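工单标题:Gilani 手持夹爪套件试用,右手标记块跟踪间歇丢失
产品:Gilani 双手采集套件(Jusinent 供货)
提交方:Randetitz 试用组
日期:2023年5月20日
状态:处理中

问题描述
套件到货后按手册完成配对和标定,左手正常。右手夹爪在连续录制时位姿会跳,日志报“marker lost”,随后自行恢复。当天录了 200 段,报错集中在靠近灰色泡状装置的一侧。固件版本为 349,两只夹爪一致。

已做检查
1. 重启主机和两只夹爪,无变化。
2. 擦拭标记面,重新标定,报错次数略减。
3. 更换右手数据线,无变化。
4. 在日光灯全开的条件下复测,仍有丢失。

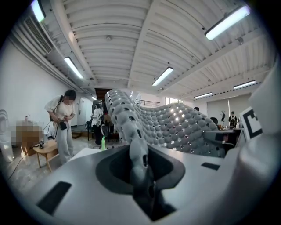
图1:夹爪侧视角,右侧为标记块,远处为灰色泡状装置。

补充
关掉靠装置一侧的灯后再录,大约 7 分钟内没有报错。开灯后 2 分钟又出现。我们怀疑与顶灯反光有关,但左手在同样位置没有问题,所以也不排除右手标记块的安装角度有偏差。手册里只写了标记块要“装紧”,没有给出角度公差,也没有说明允许的照度范围。

另外,双手同时操作时跟踪软件 Bratard 的预览窗口会卡顿,单手时不卡。这一条不急,可另开工单。

请供货方确认:右手标记块能否单独更换;换后是否需要整套重新标定。
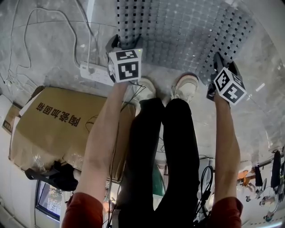 Jusinent 支持回复:标记块可以单独更换,左右不通用,订货时请注明右手。换后只需重标右手,左手参数保留。先不要拆,请把标记块底座的螺丝松开,压平后重新拧紧,再录一段开灯的数据发过来。如果丢失仍集中在同一侧,把曝光从自动改为固定,调低一档再试。角度公差手册确实没写,已转给文档组。预览卡顿请先把预览分辨率降到一半,不影响录制文件。

试用组:收到。底座处理后开灯重录,日志随下一条更新上传。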